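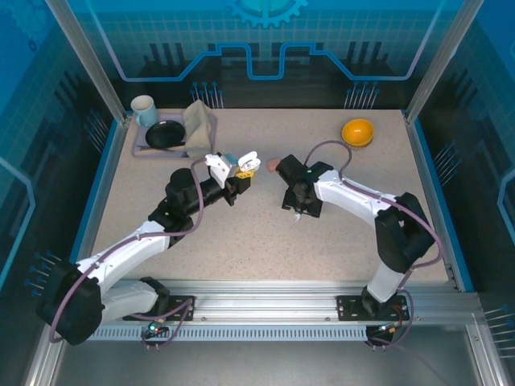
The pitch for the Pedmont cell takes four minutes and leaves out the maintenance log. I asked for the log.

It runs to 169 pages. Cudon, which built the two-armed cell and keeps it in a back room of its Benavides office, says the machine teaches itself small household chores. Maybe it does. What the log shows is people with hex keys.

Vaughn Zamora is the technician who looks after it. On the morning I visited he had been in since six, and he didn't want to talk about learning. He wanted to talk about the rail. Both arms bolt to one length of aluminum along the front of the table, and if either mounting plate shifts by the thickness of a business card, everything the arms think they know about the table is wrong.

"The software will tell you it's fine," he said. "Go look at the bolts."

He checks them every Monday with a torque wrench, then jogs each arm by hand to a set of marked points and writes down the error. Then come the cables. The purple lines that loop over the arms have to hang slack enough for the wrist to turn and tight enough not to sweep a mug onto the floor. Zamora sets that loop by eye. The manual gives a figure for it, and he has crossed the figure out.

Fingertips are the other steady expense. Cudon budgets for a new pair every 800 hours. The log has one pair lasting 378, and I found no note saying why. When I asked the company, I was told that wear "varies by task," an answer that would also cover my car.

The task that gives Zamora the most grief is the smallest. Earbuds are slick and round, and they sit deep in their slots. He put the case in a block of yellow foam so the grippers would have something to hold, and he will admit that the foam does a good part of the work.
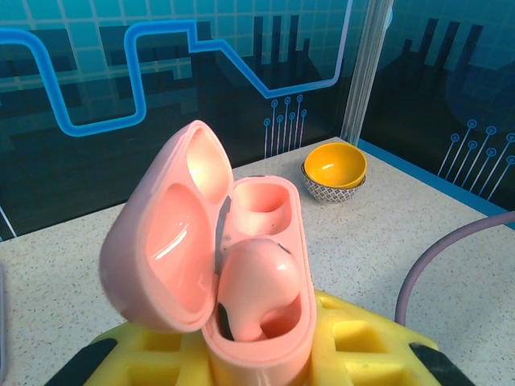 One bud in, one slot still empty: the earbud case in its foam holder, seen from the gripper's wrist camera.

Lelby, a packaging firm that tried a similar cell last July, sent it back after a single quarter. A manager there told me the arms were good and the upkeep was a full-time job that no one had priced. Cudon calls that a training problem.

I'd like to see the sum done in the open – parts, hours, Zamora's salary – before anyone calls this labor-saving. The newest entry in the log is number 2562. It reads, in full, "Left wrist, again."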